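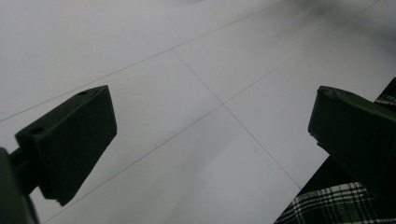
浅色地砖与深灰色细填缝

Grunutine 瓷砖填缝剂(细缝型)

产品概述
Grunutine 细缝型是一种水泥基聚合物改性填缝剂,用于室内地面和墙面瓷砖、釉面砖及抛光砖的接缝填充。产品为单组分干粉,现场加水搅拌后使用。固化后表面细密,适合缝宽较小、对颜色一致性要求较高的铺贴工程。本页内容适用于细缝型全部颜色,宽缝型和环氧型请查阅各自的产品页。

适用范围
厨房、卫生间、阳台、走廊、办公室及小型商铺的地面和墙面。可用于水泥砂浆基层、水泥板基层和已做防水层的基层。地暖地面可以使用,施工前须关闭地暖,待地面恢复室温。
不适用于泳池、化工车间、酸洗区域及长期浸水部位。伸缩缝、阴角和砖与洁具的交接处应使用弹性密封胶,不要用填缝剂代替。

颜色
细缝型共有 26 种颜色,分为白、灰、米、棕四个色系。浅色砖配深灰色填缝,砖缝线条较清楚,日常使用中也不易显脏;配同色填缝则整体感较强。屏幕显示的颜色与实物会有差别,选色以实物色卡为准。色卡可向经销商索取,也可随首次订单寄出。
同一空间请使用同一批号的产品。批号印在包装袋封口下方,补货时请将批号告知经销商。

包装规格
2 公斤袋装,铝塑复合袋,可重复封口。
整箱订货请与经销商联系,箱内颜色可以混装。
未开封产品应存放在干燥、阴凉处,离地码放。开封后应尽快用完,粉料结块后不得继续使用,也不得过筛后再用。

施工前准备
瓷砖粘结层须完全硬化。清除砖缝内的灰尘、浮浆、定位十字架和多余的瓷砖胶,缝内深度应保持一致。吸水率较高的砖和未做防污处理的抛光砖,应先在不显眼处试填,确认颜色不会渗入砖面后再大面积施工。砖缝过于干燥时可用海绵略微润湿,缝内不得有积水。

搅拌
按包装袋上的水料比,先将清水倒入干净的容器,再缓慢加入粉料,用低速电动搅拌器搅拌至均匀无颗粒。静置几分钟后再次搅拌即可使用。每次加水量应一致,水量忽多忽少是固化后颜色不匀的常见原因。浆料变稠后不得再加水。

填缝与清洁
1. 用橡胶抹刀沿砖缝的对角方向将浆料压入缝内,使其填满填实。
2. 将抹刀立起,刮去砖面上的余料。
3. 待缝内浆料表面失去光泽、手指轻按不粘时,用拧干的海绵以画圈方式修整缝面。海绵应勤洗,水要勤换。
4. 砖面干燥后如有一层薄白粉,用干软布擦去。
填缝后 24 小时内不要上人走动,不要用水冲洗。低温或潮湿环境下应适当延长养护时间。

储存与施工环境
施工及储存环境的相对湿度不宜超过 85%。夏季施工应避免阳光直射和强风,冬季应避免受冻。

配套产品
Skulleck 橡胶抹刀:斜边刀口,适合窄缝。
Skulleck 填缝海绵:粗细两面,圆角。
Flillo 砖面清洁剂:用于清除已固化的水泥残留。属酸性产品,不可用于大理石等石材,使用后须用清水洗净。
Flillo 砖缝防护液:填缝完全固化后涂刷,可减少油污渗入。

常见问题
填缝后颜色发花怎么办?
多数情况与水量不均或清洁时海绵含水过多有关。轻微的色差会在完全干燥后减弱。干燥后仍明显的,可使用同色砖缝修色笔处理,或清出表层后重新填缝。

旧缝可以直接覆盖吗?
不可以。应先用清缝工具清除旧填缝料,清理深度不少于砖厚的三分之二,吸净粉尘后再填新料。

砖缝出现细裂纹是什么原因?
常见原因有浆料过稀、缝内深浅不一、基层变形或瓷砖空鼓。空鼓的砖应先处理,再补填缝剂。

安全提示
本品含水泥,遇水呈碱性,对皮肤和眼睛有刺激。操作时应佩戴手套、护目镜和防尘口罩。不慎入眼,立即用大量清水冲洗并就医。产品应放在儿童接触不到的地方。剩余浆料硬化后按建筑垃圾处理,不得倒入下水道。

订购与技术咨询
Shao 建材为细缝型的区域经销商,已有超过 103 家门店备有常规颜色现货。非常规颜色需要预订,到货时间由门店通知。
选色与订货:Tianyou Cai
施工技术:Delali Abubakari
电话咨询每天上午 9 点开始,周一休息。来电时请准备好砖的尺寸、缝宽和铺贴面积,便于计算用量。

相关产品
Grunutine 宽缝型填缝剂
Grunutine 环氧填缝剂
Grunutine 瓷砖胶(标准型)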